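Robot Technician (Setup and Upkeep), Lomthorpe workshop 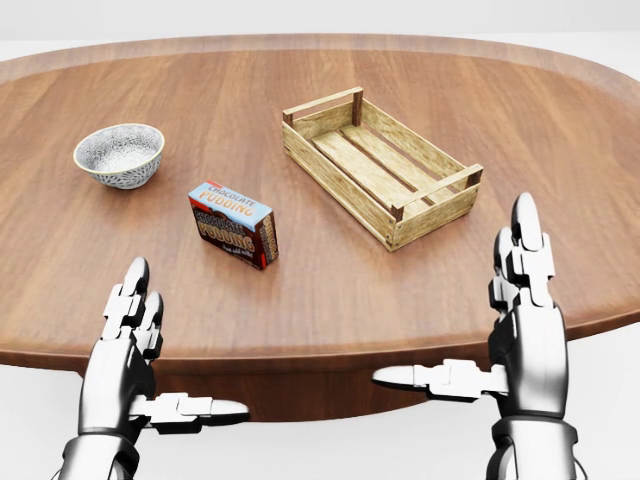
We are looking for a patient, practical person to join us at Welari and take charge of the day-to-day care of one robot. We call it Tisten. It has two arms, two hands with a great many small joints, and a table in front of it, and it lives at the back of our Lomthorpe workshop with a simulated twin that we run on the computers next door. The twin matters as much as the machine does. Before Tisten tries anything new, we build the same task in simulation and run it there, and whoever takes this job will look after both and keep them in step with each other. The current task is a simple tabletop one with a speckled bowl, an open slatted crate and a carton of chocolate pudding mix, and both hands start open, palms facing each other, touching nothing. That starting pose sounds like a small matter, but you will spend a good part of your first weeks on it. If a thumb joint on the machine rests a little differently from the same joint in the model, everything that follows is a little off too, and people can lose a whole afternoon blaming the software.

Most mornings begin with the hands. You would run the warm-up, move every finger through its travel, listen for anything dry or gritty, and compare the readings with those from the day before. We keep a paper log as well as the one on the computer. It is a fat green ring binder, it has tea on it, and we are rather fond of it. After that comes whatever the day needs: tightening a wrist, changing a worn tendon, checking the cables where they pass the elbow, or measuring a new object so that its model is the right size and weight. Every finger has a full service after 2,000 grasps, and we hold 587 spare parts in the drawers along the back wall, all labelled, though some of the labels could do with a kinder hand than the last one.

When something breaks, you would be the one who decides whether it is mended on the bench or sent away. We mend a good deal here. There is a decent bench with a magnifying lamp, a drill press, a small lathe and plenty of time set aside for doing the job properly. You would never be asked to rush a repair so that somebody can have the robot back for a visit or a deadline, and if anyone does ask, please send them to me.

The simulation side is less fiddly on the fingers and more fiddly on the eyes. You would load scenes, set joint limits, check that objects sit on the table without sinking into it or hovering over it, and write down what you changed. You don't need to be a programmer, though you should be happy to edit a settings file and follow a short script, and we will teach you the rest.

What we would like you to bring is some years of looking after machinery with small moving parts. Sewing machines, printers, cameras, packing lines, hospital equipment and model railways have all produced good colleagues for us. You should be comfortable reading a wiring drawing, tidy with tools, and willing to write notes that another person can follow. Experience with robots is welcome and by no means required. Good eyesight for close work (with glasses is perfectly fine) and steady hands will help you a great deal.

You would work alongside our simulation team, who build the scenes, and with the people at Shukla, the small firm down the road that makes our replacement finger joints. You would visit them now and then to talk through wear and faults - they are generous with their time and even more so with their biscuits.

The post is full time and permanent, after a trial period of 3 months. Hours are flexible either side of lunch, and there is no night work. We set aside 400 pounds a year for hand tools of your own choosing, which stay yours if you leave. Parking is free, the bus stops at the gate, and the workshop is all on one level with a wide door. Pay depends on experience and we will talk about it openly in the first conversation, so please do ask.

To apply, send a letter and a short account of something you have repaired, what was wrong with it and how you found out. A page is plenty, and photographs are welcome. Address it to Annelore Tiedemann, Welari, Lomthorpe, or bring it to the front desk. We will invite people for a morning at the bench in November, paid, with lunch, and you will have a spare finger to take apart and put back together.

Posted Oct 10, 2022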